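Bestevow Baby Fleece by the Metre

We've had this fleece in the shop since June and it has already become the one we reach for first (our own sewing box is full of offcuts!). It's a soft, brushed fleece with enough body to hold a seam and enough give to move with a wriggling baby, and it forgives a wobbly line of stitching better than any fabric we stock.

The width is 170 cm, so you get a surprising amount out of a short length. Two metres will see you through a blanket, a hat and a couple of pairs of pull-on trousers, with scraps left over for mittens. The cut edge doesn't fray, so beginners can skip the overlocker and go straight to a narrow zigzag. 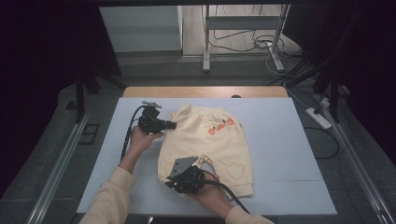 Baby trousers in pale yellow fleece, with an elastic waistband.

Colours at the moment are Butter, Oat, Duck Egg and a lovely deep Plum that Zübeyde Demirtaş picked out for us on her last trip to the Canpolat mill. Zübeyde also drafted the free Flutside pull-on trouser pattern that comes with every order of 2 metres or more. It goes up to 3 years, has one main piece cut twice, and you can easily finish a pair in an evening – I made three over one weekend and gave the lot away.

Sewing notes
Use a ballpoint or stretch needle, size 80 or 90, and a slightly longer stitch than usual. Fleece has a nap, so lay all your pieces facing the same way. Clips are easier than pins here. For the waist, we like the soft Prokavine elastic, which sits flat and doesn't twist in the casing. Keep the iron well away from the right side, and finger-press the seams open instead.

Washing
Machine wash at 30 with similar colours, inside out. No fabric softener, please, it flattens the pile. Line dry or tumble on the lowest setting.

Ordering
Sold in half metres, cut in one continuous piece. Put 3 in the box for a metre and a half. Plum and Butter come from different rolls each time, so if you're matching something you've already made, send us a snippet and we'll check it against the roll before we cut.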